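## 4. Setting Up the Block Bin

This section covers placing the Sirley metal bin on a table, loading it with blocks, and cleaning it between uses. Read section 3 first if the table has not been leveled.

### 4.1 Before you start

You will need:

- the bin
- a table with a flat top, at least 870 mm deep
- a soft brush
- two dry cloths
- the blocks for the task, in both colors

**Caution:** The bin is heavy and its rim can be sharp at the corners. Wear gloves and lift it with a second person. Do not drag it across a wooden tabletop.

### 4.2 Placing the bin

1. Clear the tabletop and wipe it down. Grit trapped under the bin will mark the wood.
2. Lift the bin by the rim, one person at each end, and lower it straight down.
3. Turn the bin until one long wall is parallel to the front edge of the table.
4. Press on each corner in turn. If the bin rocks, slide a folded piece of card under the low corner and press again.
5. Look at the holes in the floor of the bin. Brush out anything caught in them.

**Note:** The floor is bare metal and will scratch. Scratches and dull patches do not affect use. A raised burr does – file it flat before loading any blocks, then wipe up the filings with a cloth you can throw away.

### 4.3 Loading the blocks

Start with one color. Check each block for chips and set damaged ones aside. Lower the blocks in by hand and let them go close to the floor of the bin. Dropping them from rim height dents the ends and is hard on the ears in a small room.

Spread the second color among the first. The blocks should lie at different angles, with bare floor showing between most of them. They do not need to be evenly spaced, and a block may rest near a wall.

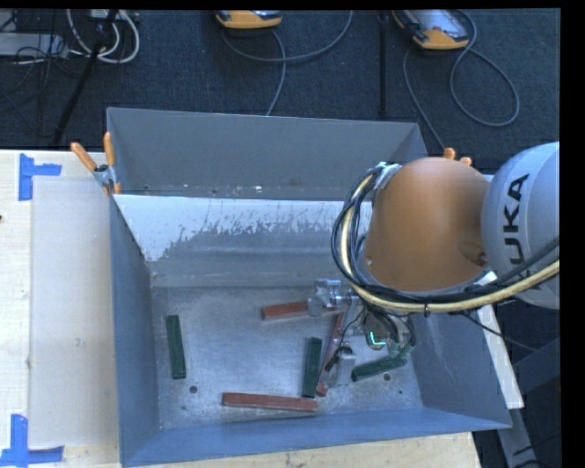 *Text: Natália Machala | Checked by: Ctibor Kuruc | Revised November*

Three green and three reddish-brown blocks make a light load for a bin of this size. Use a light load when the bin is new to you or when you are trying out a different block shape. For a fuller load, add blocks one color at a time and stop before they begin to stack.

If two blocks end up side by side with no gap, move one of them. If a block comes to rest over a hole, it can stay there as long as it lies flat.

### 4.4 Changing the layout

1. Wait until everything in and over the bin has stopped moving.
2. Take out all the blocks and put them in a tray.
3. Brush the floor of the bin toward one corner and pick up the dust.
4. Reload as in 4.3.

**Caution:** Do not tip the bin to shift the blocks. They slide down the sloping sides and can pinch fingers against the wall.

### 4.5 Cleaning

Wipe the walls with a dry cloth every Saturday, or sooner if dust collects along the bottom edges. For stubborn marks, dampen the cloth with Lultico cleaner and dry the metal right away. Do not use steel wool.

Replacement blocks are listed in section 9 under part 61. Order both colors together – shades vary a little between batches.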